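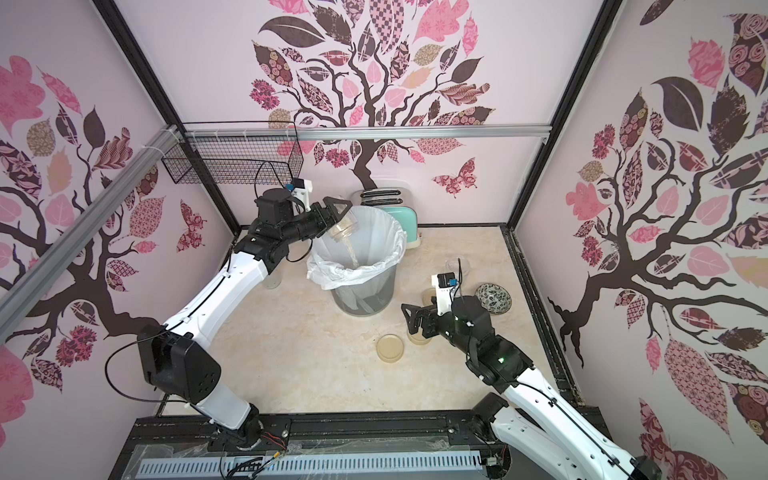 Le papier peint est revenu, et je m'en réjouis comme une gamine ! Pendant des années, on nous a vendu le mur blanc, le mur grège, le mur « coquille d'œuf », et voilà que mes amis se remettent à tremper des lés dans la colle le dimanche matin. Les grands motifs surtout reprennent leurs aises : un arbre stylisé au tronc brun foncé, des feuilles roses, mauves et noires remplies de fleurs, de carreaux, de rayures ou de cachemire, le tout sur un fond rose pâle, et trois murs se mettent à bavarder entre eux. Il y a dix ans, on aurait crié au mauvais goût. Moi, je pourrais rester une heure devant, à choisir ma feuille préférée.

Pour comprendre cet engouement, je suis allée en octobre passer deux jours chez Evaristo Villaseñor, dans l'ancienne filature où il imprime encore à la planche. On entre par la cour, on monte un escalier raide, et l'odeur vous prend tout de suite : colle de peau, craie, un fond d'ammoniaque. Les planches sont rangées debout, comme des livres, en poirier pour la plupart. Il en possède 670, dont certaines viennent de la maison Pētersons, fermée depuis longtemps, et qu'il a rachetées par caisses entières sans savoir ce qu'il y avait dedans.

« La première que j'ai sortie était une grenade fendue en deux, me raconte-t-il. Il manquait un coin. Je l'ai imprimée quand même. »

Ce qui m'a fascinée, c'est le raccord. On croit que dessiner un papier peint, c'est dessiner une jolie branche. Mais la branche doit sortir par la droite et rentrer par la gauche, monter et se retrouver en bas, sans que l'œil attrape la couture ! Villaseñor punaise ses calques au mur, recule jusqu'à la fenêtre, plisse les yeux, revient gommer une tige. Pour Wandis, son motif de roseaux, il a recommencé pendant tout un hiver (les roseaux penchaient, dit-il, et toute la pièce penchait avec eux).

Côté technique, chaque couleur demande sa planche et son temps de séchage. Un rouleau de Redevum, sa collection la plus chargée, se vend autour de 500 euros. C'est une somme, oui. Les petites bourses se rabattent sur les fins de série, à 80 euros, et j'en connais qui n'en posent qu'un seul, derrière un lit ou au fond d'une bibliothèque. L'effet est magnifique.

Quelques conseils glanés à l'atelier, tant que j'y suis. Commandez tous vos rouleaux dans le même bain. Commencez par le mur qu'on voit en entrant et finissez dans l'angle derrière la porte. Et gardez les chutes : j'ai tapissé avec les miennes l'intérieur d'une armoire, et je l'ouvre parfois sans rien avoir à y prendre.

L'atelier se visite sur rendez-vous, sauf les jours d'impression.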